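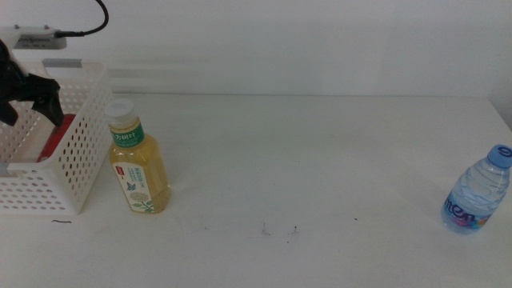 Stop tuning the planner

May 29, 2020

Third week running someone has sent me a pick and place log and asked which planner settings to change. Same answer each time. None of them. Put the settings back where they were and go and look at what the planner was told.

I have opinions on this because I spent most of last September getting it wrong. We had an arm clearing mixed goods into and out of a basket, and it kept stopping short. Not crashing, just giving up. Planning failed, retry, planning failed, retry, then a sulk. I went straight for the sampling planner. More time per query. Bigger tree. Different step size. Then a different planner altogether, then the first one again with a smoother bolted on the back. I had a script sweeping 200 combinations overnight and a chart of the results that I was quite proud of.

The basket in our collision world was a solid box. That was all. Somebody (me) had modelled it as a block when we only ever placed things next to it, and then the job changed and the block stayed. Half the goal poses were inside what the software took to be a lump of plastic. The ones that worked were near the rim, where the padding happened to be thin. So I'd built a very nice chart of how lucky you can get near a rim.

Five thin boxes instead of one fat one. Took less time than making tea.

My complaint is with where the attention goes. Planning is the fun bit. It has papers, it has knobs, it has animations of little trees growing round obstacles that you can show to your boss. The world model has a text file with some numbers in it that were typed in by a person holding a tape measure. When something fails, the error comes out of the planner, so the planner gets the blame. It's the messenger! It was handed a world where the thing you asked for can't be done and it said so, quite politely, after its timeout.

And perception is the same again one step up. A basket full of round holes is a horrible thing to look at with a depth camera. Some pixels land on the plastic, some go through to whatever's inside, some land on an edge and come back as a number halfway between, belonging to nothing. Feed that straight into an occupancy map and you get fuzz. Clear drinks bottles are worse, with half the body missing and a cap floating over a label. I've seen a map where the cap was an obstacle and everything under it was free space, and a planner that took the short way through, quite correctly, given what it knew.

The usual cure is to inflate everything. Padding up, padding up, until the arm stops hitting stuff. Then it stops reaching stuff as well, and you're back in the planner settings at midnight giving it more time. I think most "slow planner" reports are padding reports in a hat.

Krešimir Milošević, who I worked with on the Hebden cell, disagrees with me on this and I should give him his due. His line is that the world model will always be wrong, so you want a planner and a controller that cope with it being wrong. Go slow near contact, feel for the touch, back off, try again. Fine. I agree with all of it for the last bit of the move. But he also had a habbit of opening the collision viewer before he'd read the error message, which to me is the whole argument. He had the tolerance for a bad model and he still checked the model first.

What I'd like from the tooling is dull. When a query fails, tell me which two bodies were touching at the goal. Not a status code. Names. "finger, basket" would have saved me a month. Vatis, our in house wrapper, does this now and it's the only feature anyone has ever thanked me for. Also draw the padded shapes by default, not the pretty meshes. The pretty meshes are lying to you, the planner has never seen them. And stamp every object with how it got there, measured, detected or guessed, and how old it is. On the Illby rig we had a box in the scene for two days after the real one had gone to lunch on a different bench.

I went back through our failure tickets before writing this. 90 of them I could still replay. In 75 the scene was wrong at the moment of planning: missing, stale, too fat, or solid where it should have been hollow. A few of the rest were joint limits. Real planner trouble, narrow passage, would have worked with a cleverer search, was 2. Two! I had written 200 configs for two tickets.

Small sample, one team, our habits. Your numbers will differ and if you do long moves in tight machinery they might differ a lot, the Borker people certainly think so. Narrow passages do exist. Good planners matter for them and I'm glad somebody clever is working on it.

But for an arm, a basket and a few things on a table, open the viewer. Turn the padding on. Look at teh basket. If it's a brick, fix the brick.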